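18/03/2024
By the trial group, Serrano workshop

Inspection checklist for the Zilau two-arm table kit, first trial period

We have this kit from Evora on loan, to decide if we buy it. The task we gave is small laundry work: to take a shirt, bring it on a clothes hanger, and hang it on the rack. I filled in the list on the first working day and completed it after the second. Where I write "OK" it means I checked it myself with my hand or my eye. Where I write "open" we wait for an answer from the seller. I ask the readers to put their remarks directly under the point.

1. Before power is on

1.1 Both arm bases fixed to the table. OK. I pulled each base with moderate force and felt no play. Screws were tightened again after the transport.

1.2 Rail along the front edge, between the two bases. OK with comment. The toothed rack is open from the front side, so a sleeve or a finger can enter. The manual speaks of a cover, but the cover was not in the box. Open.

1.3 Small electronic boards on the rail. Not OK. The boards and their red wires have no protection. With cloth on the table this is for me the most serious point of the list. A button or a zipper can touch the contacts when the shirt slides down to the front.

1.4 Cables of the arms. Not OK. The purple cable follows the left arm along its housing, but at the bottom it goes in free loops over the metal surface. Same for the right one. We need clips, or at least a channel. The clips that Evora recommends cost 15 dollars for one bag.

1.5 Emergency stop. OK. Tested three times with the arms in motion and one time at rest. Both arms stopped each time. The button is within reach of the operator chair, but a left-handed person must cross the body to press it. Please move it to the middle.

1.6 Objects on the table. OK with comment. Only things which belong to the task should stay there. Basin and tray are permitted in our task sheet, but their places must be marked with tape before the next trial.

2. During work

2.1 Nobody puts hands over the table when the arms have power. OK. We did not see a violation, but there is also no physical barrier. A floor line is not enough for visitors.

2.2 Speed limit. OK. We set it to 45 percent for all runs with cloth. At 100 percent the kit is permitted only without cloth and with the operator standing behind the line.

2.3 Hold on the fabric. OK with comment. The black gripper with the triangular fingers holds a plaid shirt well by a corner. With thin fabric I am less sure, and the test with silk is not done. The force setting is a number without a unit, and this I do not like.

2.4 Arms do not meet. OK with comment. In the middle of the table both arms want to be at the same place, one with the shirt and one near the hanger. The software has a minimum distance, but it calculates only with the arms and not with what they carry. 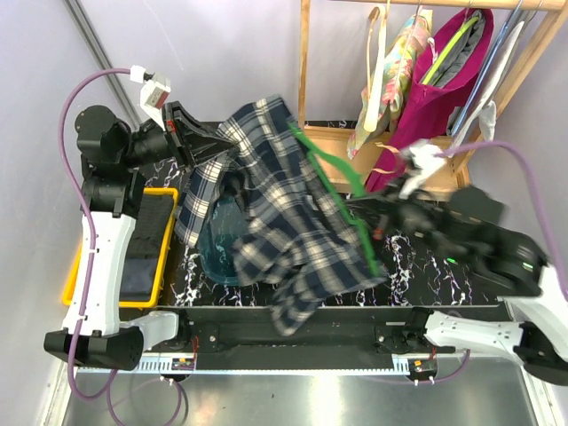

Mesum asks under this point if the minimum distance can be made larger by the user, or only by the seller, and says that a hanger sticking out from the gripper should be counted as part of the arm. In the shop at Mesum they had a similar kit, and there they added the length of the longest tool by hand in the settings.

My answer: the user can change it, but the value goes back to the factory one after each restart. I wrote this to Evora. Until they answer, the operator must read the value aloud before the first run of the day.

2.5 Distance to the clothes rack. OK with comment. The rack stands behind the table and is not fixed. If an arm pushes it, it can fall backward. Two clamps will be enough. Bags with long straps should be removed from it before a run, because a strap can go around a wrist joint.

2.6 Noise. OK. Normal conversation is possible at the operator place.

3. Grippers and wrist cameras

3.1 Fingers clean and without sharp edges. OK. I went over the inner edges with a piece of nylon stocking and it did not catch. To repeat every week.

3.2 Threads and lint. OK with comment. After around 15 runs I found short threads between the fingers. They come out with a soft brush. Please do not use compressed air, it brings the lint into the joint.

3.3 Wrist camera picture. OK with comment. When the arm is still, the picture is good enough to see the weave of the cloth. In fast motion it becomes smeared, and a thin object such as a hanger is then difficult to judge for the operator. 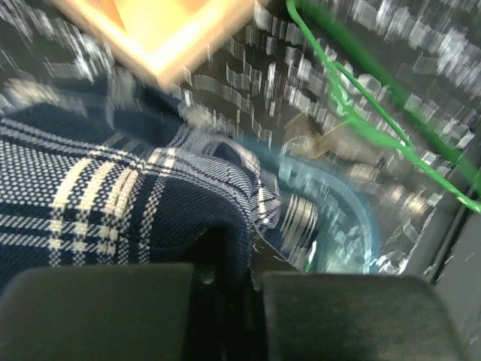 For this reason I ask for a short pause before each closing of the gripper. The software offers it under "settle time", and the factory value is zero. We changed it and the work became a little slower, but more calm.

3.4 Patterned table top. Open. The black surface with white veins looks nice, but I would prefer a plain mat without shine. Evora sells one for 299 dollars, what I find too much. We will try first with our own material.

3.5 Finger screws. OK. Checked with the small key from the box. The key itself should hang on a string, it was already lost one time.

4. After work

4.1 Arms go to rest position before power is cut. OK. If the power is cut in a raised position, the arm comes down slowly, but it comes down.

4.2 Table cleared, basin put away. OK.

4.3 Log book signed. Not OK for the second day. I have signed it later, with a remark.

Result: the kit can stay in trial use with trained operators only. Points 1.3 and 1.4 must be closed before any visitor comes in the room. Points 1.2 and 3.4 stay open. Next full inspection is in September, or earlier if the kit is moved to another table.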